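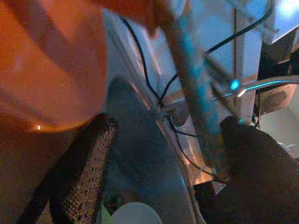
Posted 11/09/2021 in Robots, Work notes

I came back to the Flimside kitchen set-up in May, after Ludger Schwerdtfeger asked for more sink examples. The learning system we call Curkiline was good at drawers and bad at dishes, mostly for want of dishes to learn from. We now have 496 kept examples. Some 373 of them are from the last stretch, when we stopped being fussy about where things started out.

A single example is one job done by remote control, start to finish, with the cameras and joint positions saved together. I drive both arms. It is slow work and my shoulders feel it.

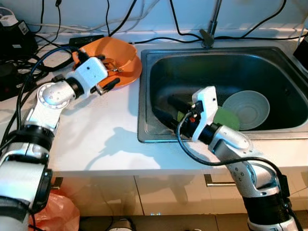 Do you throw away the bad attempts?

We keep a clumsy attempt if the job gets done, and bin it if the recording has gaps.

The orange pieces stay up on the counter and the green ones go in the sink at the start - then I move things about between runs. One arm often waits for the other, and I try to keep those waits short, as the system copies them too.

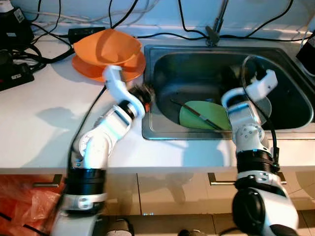 3 min read

Labelling is the dull part. Each run gets a start mark, an end mark and a line of plain text. Next I want to repeat the set with the lamp moved.

Shares: 3

2 comments

Lammers: Do you label as you go or at the end?

Dremness: More on the joint data please.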